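Claltis open day in Torbridge, can visitors go close to the robot?

Posted by marten_b
Hello all. I would like to visit the open day at Claltis on August 12, 2019 with my son. On their page they write that 80 visitors can enter for each demonstration, but not how near we may stand. Is it behind glass? He is nine and wants to see the gripper work.

Jagadeesh Raju
I went to the one in April. It is not behind glass, there is a yellow line on the floor and you stand behind it. The demonstration is in the small room with grey wall panels. They let each group see what the wrist camera sees, and I saved one picture from it. 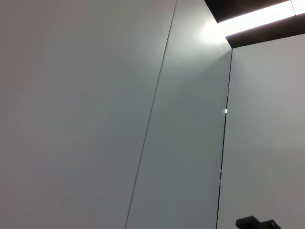
Wrist camera looking up at the wall panels and the light, gripper at bottom right.

The light is quite strong when the camera is turned up like this, so the picture becomes white near the lamp. For your son I advise to ask the operator for a slow run. Ours agreed very kindly.

clulluvwood_dad
Go early, parking is bad.

Blomqvist
I think you must register first, but I am not sure if it is the same for children. Better to call them.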